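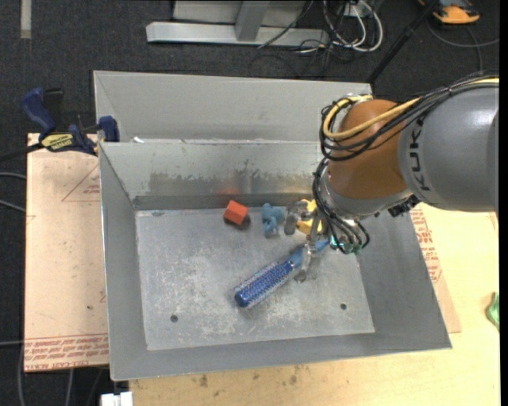

Air cadets, reservists and the old drill hall on Drisine Road

Started by kettle_and_webbing

kettle_and_webbing wrote:
Evening all. I've been reading this board for years and hardly ever post, so forgive me if this goes on a bit (my wife says it will). Some of you will have seen the letter from the Rana Barracks estate office saying that the drill hall on Drisine Road is to be handed over at the end of July, and that the reserve transport troop and both cadet units that use it are to move out to the Zotaven site. I did eleven years with the troop, mostly driving and latterly in the stores, and I've still got a daughter in the cadets, so I've a foot in both camps.

My worry is the distance. Drisine Road is ten minutes' walk from the station. Zotaven is lovely, I know, proper hardstanding and a decent classroom block, but there's one bus out there and the last one back leaves before parade finishes. I remember what happened when they moved the Drurnari detachment out of town. It was meant to be a fresh start and within two winters you could have held parade night in a people carrier.

Has anyone been to one of the briefings? I'd love to know what was said, and whether anything is still up for grabs.

sprocket_mary wrote:
Hello kettle, lovely to see you posting! I went to the first briefing, the one in the canteen, and I thought it was quite well done, to be fair to them. Major Srour (Afaf Srour, she took over the squadron last autumn) stood up and answered questions for a good hour and a half and didn't duck many. The gist was that the roof at Drisine Road needs replacing, the wiring needs replacing, and the vehicles haven't been able to go in the back bays since the floor was condemned. So the troop has been parking the trucks at Zotaven anyway and ferrying people back and forth, and that takes a huge bite out of a training weekend.

I'm sentimental about the old place too, I was married out of it, practically, we had the reception under the regimental boards. But I did come home thinking the reservists will be better off. The cadets I'm less sure about.

OldSapper_Len wrote:
With respect, Mary, we were told the roof needed replacing when I joined, and it hadn't fallen in by the time I left. Buildings like that get neglected on purpose and then somebody comes along with a clipboard and says what a shame, it's too far gone. The land next to the station is worth a fortune. I'd put good money on flats.

And I'll say it plainly, the reserves live or die by being in the middle of a town. I walked in off the street one wet Tuesday with a mate who only wanted to get out of the rain. He did 22 years in the end. You won't get that on an industrial estate behind a fence.

tailgate_tony wrote:
Len, I'm fond of you but the days of walking in off the street are long gone. My lad joined in 2017 and he did the whole lot online and then waited months for his medical. He didn't set foot in the drill hall until he already had his date. Recruiting isn't about having a door on the high street any more, more's the pity.

What keeps them is whether there's something worth doing on the night. If they turn up at Zotaven and there are vehicles to drive and kit to take to bits, they'll put up with the journey. If they turn up at Drisine Road and it's another slideshow in a cold room because the wagons are elsewhere, they'll drift off. Mine very nearly did.

kettle_and_webbing wrote:
That's fair, Tony, and I hadn't thought of it that way round. I suppose in my day the trucks lived in the back bays, so it never came up. You'd sign for one, check it over, and be out of the gate before the tea had gone cold.

It's the youngsters I keep coming back to. A grown reservist has a car as a rule, or a mate with one. A 13 year old has a mum on a late shift.

FT_cadetmum wrote:
Hello everyone. Fouzia Talpur here, I don't mind using my name as most of you know me from the tuck shop. I've got two in the cadets and I don't drive, so this is a very real thing for us and I've been making a nuisance of myself about it since Easter.

I wrote to the estate office and had a perfectly polite reply that said transport was a matter for the cadet units. I wrote to the cadet headquarters and had a perfectly polite reply that said the location was a matter for the estate office. So I took both letters along to the second briefing and read them out one after the other, and I think Major Srour was a bit embarrassed, bless her, although it isn't really her department at all. She has asked whether the troop's minibus could do a run from the station on parade nights. The sticking point is who drives it, as it has to be somebody with the right licence and the right checks, and the same few people get asked for everything.

I've also been collecting signatures. We're at 671 as of last night, which I'm really chuffed with given that it started on a clipboard outside the Co-op. It asks for two things: a guaranteed bus or minibus on cadet nights, and that we stay in the drill hall until that's sorted. It doesn't say don't move at all. Some people have refused to sign because of that, and I understand, but I wanted something they could say yes to.

OldSapper_Len wrote:
I'm one of the refusers, Fouzia, and you know I think the world of you. But once you've asked for a bus you've agreed to go. They'll run it till Christmas and then there'll be a review.

FT_cadetmum wrote:
You may well be right, Len. But my two need to get there in September whichever of us wins the argument, so I've got to think about the bus.

sprocket_mary wrote:
Could I ask what's happening with the memorial boards? I asked at the briefing and was told they'd be "relocated appropriately", and that made my heart sink. There are names up there whose families still come every November. The cabinet with the cups and the old photographs wants looking after as well, and half of those photographs have nothing written on the back.

bluebell_line wrote:
I can help a little with that one. I look after the association newsletter and we had a letter from the museum trust offering to store the boards for up to 5 years if Zotaven isn't ready for them. It would be indoors and insured. They'd want 200 pounds towards the packing, and I should think we could raise that with a quiz. My own feeling is that they ought to go straight to Zotaven and be put up before the first parade, even if it's only in the corridor. Things that go into store have a way of staying there.

Mary, if you've an evening free I'd be so grateful for a hand with the photographs. You'd know more of the faces than I do.

sprocket_mary wrote:
Of course I will, love. Send me a message. I'll bring the good biscuits.

tailgate_tony wrote:
On the minibus, I've got my D1 and I was checked for the football club, though I expect I'd have to do it all over again for the cadets. I could manage alternate weeks if somebody else would take the others. I'm not after medals, I just can't bear the thought of the thing being parked up for want of a driver.

kettle_and_webbing wrote:
Put me down for the other weeks, Tony. My licence is old enough to have it on there still, though I'd better check the small print. I'm up to see the doctor about my knee next month, but he's never stopped me driving yet.

Fouzia, would you pass our names on? And could you tell us where to sign? I've been sat here typing all this and I haven't even put my name to it.

FT_cadetmum wrote:
Oh you lovely pair! Yes, I'll ring the adjutant in the morning. The petition is at the library desk, the Co-op and the barber's by the level crossing. The last briefing is Friday, June 21, 2019 at half past seven in the drill hall itself, side door, as the front one is sticking again. Please come even if you disagree with me. Len, that means you.

OldSapper_Len wrote:
I'll be there. I'm still not signing it. I'll bring the urn though, the one in the canteen takes an age and there'll be a crowd.

REMEguy74 wrote:
Coming in from the Drurnari side, as kettle mentioned us up top. I don't think it's quite right to say the move finished us off. We lost a lot of people, yes, but we lost our permanent staff instructor that same spring and weren't given another for over a year. With nobody full time there, the courses didn't get booked, and people who'd been waiting on a driving course simply stopped coming. I'd have a word with Major Srour about that if I were you. Ask who'll be on site during the week at Zotaven to answer the phone.

kettle_and_webbing wrote:
Thank you, that's really useful, and I stand corrected. I only ever heard the story third hand from a chap in the stores. I'll write it down and ask it on the night if no one gets there first.

bluebell_line wrote:
Is there parking by the side door or should we use the station?

FT_cadetmum wrote:
Station, I'd say, it's free after six.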